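The Prollo mediation talks will reopen in January, and the woman leading the Wannasri delegation can hardly wait.

"Two years of shouting across a river, and now we're sitting at one table!" she told us on 23 November 2022, fresh from a meeting in Satport. "I slept four hours and I feel wonderful."

Her members backed the new round with 79 percent of the vote. The other side, she said, has agreed to let 50 observers watch the ceasefire line, and she's thrilled with that number. "We asked for 30. They came back higher – when does that ever happen?"
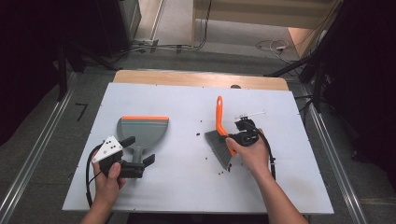

A dustpan and hand brush over a white board scattered with crumbs.

Prisoners are the harder subject. Her list has 1,000 names on it, and she wants the first releases before anyone argues over the Grolteck border crossing.

"Families first, then customs posts," she said. Would she walk out if that order changed? She laughed. "Ask me in January. I'm bringing a big suitcase, so I plan to stay."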